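Home Diary Events Links Write to me

June 23, 2023

I slept badly and got up early to finish the application for the Dirard grant. It is the small arts money that groups in Jadport can ask for in the summer, up to 1,000 dollars, and we want it for the open evenings at Bettencourt Hall. The form has a box that says "Describe your project to someone who has never heard of it." I wrote a text that I liked very much, then I saw that the box accepts fewer words than I had. I cut it until 358 words were left. My nice sentence about the old harbor songs is gone. I keep it in this diary's drafts, maybe it can be used for the poster.

The difficult part is the budget page. They want to see what we pay and also what we receive for free, with a value in dollars. How much is it worth that somebody lends us a piano? I asked this in my last entry, and I am grateful for the answers under it.

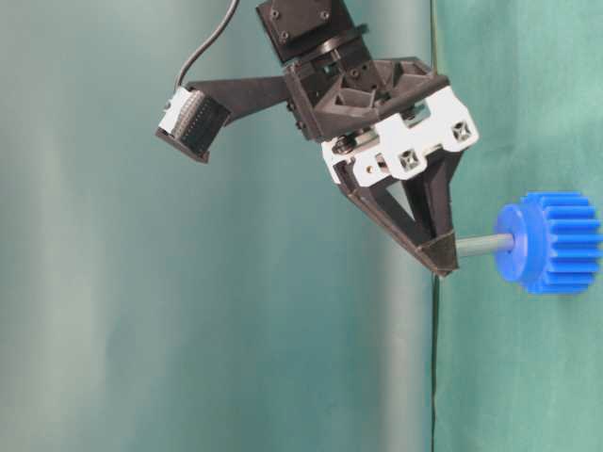

One reader wrote that for the piano I should call a shop that rents them and ask for the price of one evening, then put that price in the "in kind" column with the name of the shop beside it. The same reader said the people who judge the forms do not mind if the number is modest, but they want to see where it comes from.

So I called the shop before lunch. The man was patient with me and gave me a price, and he asked if we want to rent. I had to say no, and I felt a little ashamed. I promised to leave his cards on the table at the hall.

After lunch I went to Bettencourt Hall to ask for the paper which says we are allowed to use the room in August. The office was open but the printer was not working, so they will send it by e-mail. I would have preferred to carry it home in my bag. The room is still the same brown color, and the stage curtain still closes only on one side.
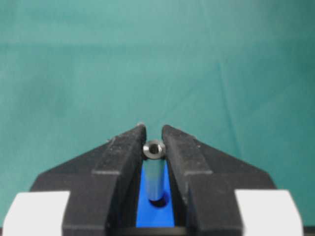
Gripper and green cloth

In the evening we had our rehearsal with the Wutard players. They want to read the new short play, almost 32 minutes if there is no laughing, and I am afraid that it is long for an open evening where everybody may come up and do something. We read it once sitting and once standing. I think it is better standing. The ending is still not clear to me, the sister leaves and comes back and I do not understand why she takes the letter with her.

We also talked about the door. I would like the evenings to be free, with a bowl for coins. Some of the players think that a ticket, even a cheap one, makes people come when they said they will come. I answered that a family with children will count twice before they buy. We did not agree.
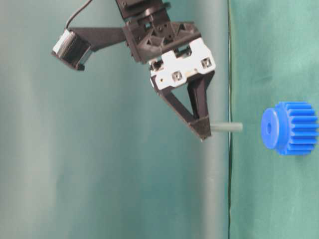 Could you not do both, one of the players asked while we were putting on our coats, a free first evening and then tickets for the second, and look at who comes back? I said that the form allows only one answer in this place. But I thought about it on the bus, and there is an empty box at the end for "anything else," so I will write it there.

Tomorrow: read the whole form aloud, put the date of the second evening, ask again for the hall paper. Buy stamps too, they want 2 signed copies by post and I have only old envelopes.

Filed under: Community arts, Grants and forms, Bettencourt Hall

Contact | Copyright Jadport Stage Diary | Back to top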